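Der Reiseveranstalter Vainio sucht für den Standort Ratham zum nächstmöglichen Zeitpunkt eine

Sachbearbeitung Routenplanung Städtereisen (m/w/d)
Teilzeit, unbefristet

Vainio plant und verkauft Kurzreisen in mittelgroße Hafenstädte. Das Programm umfasst derzeit 299 buchbare Termine pro Jahr, überwiegend mit Bahnanreise. Die Stelle ist der Abteilung Produkt zugeordnet.

Aufgaben
Ausarbeitung von Tagesabläufen einschließlich Umsteigezeiten und Ersatzverbindungen
Abgleich der Hotelkontingente für die Zielorte Damside und Ornstead
Pflege der Leistungsbeschreibungen im Buchungssystem
Prüfung der Reiseunterlagen vor dem Versand
Bearbeitung von Fahrplanänderungen, auch kurzfristig

Voraussetzungen
Abgeschlossene Ausbildung im Tourismus oder eine vergleichbare Qualifikation
Mindestens zwei Jahre Berufserfahrung in Planung oder Einkauf
Deutsch und Englisch verhandlungssicher, weitere Sprachen von Vorteil
Sicherer Umgang mit Tabellenkalkulation
Bereitschaft zu etwa acht Dienstreisen im Jahr, in der Regel mit einer Übernachtung

Rahmenbedingungen
Die Arbeitszeit verteilt sich auf vier Tage. Montags besteht Anwesenheitspflicht in Ratham, an den übrigen Tagen ist mobiles Arbeiten nach Absprache möglich. Die Einarbeitung erfolgt vor Ort. Reisekosten werden nach Beleg erstattet, Reisezeiten gelten als Arbeitszeit. Im Dezember gilt wegen des Katalogwechsels eine Urlaubssperre von zwei Wochen.

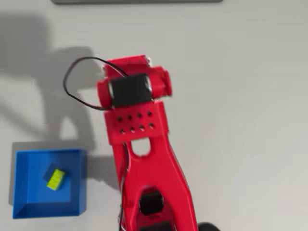
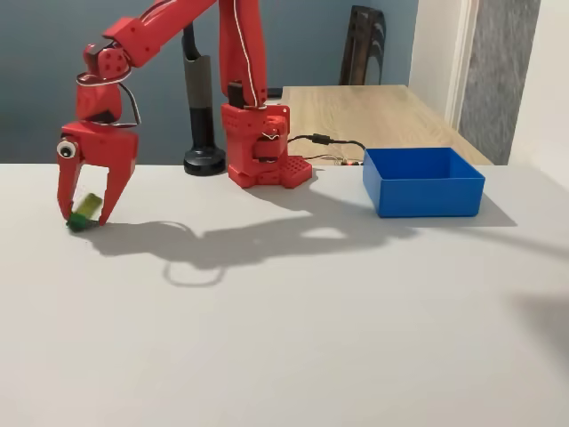

Bewerbung
Einzureichen sind Lebenslauf, Zeugnisse und ein selbst erstellter Ablaufplan für einen Wochenendaufenthalt in einer Stadt nach Wahl, maximal zwei Seiten. Bewertet werden Durchführbarkeit, Zeitpuffer und Vollständigkeit der Angaben. Bitte alle Unterlagen in einer PDF-Datei über das Bewerbungsformular übermitteln und die Gehaltsvorstellung sowie den frühesten Eintrittstermin angeben. Postalisch eingegangene Mappen werden nicht zurückgesandt.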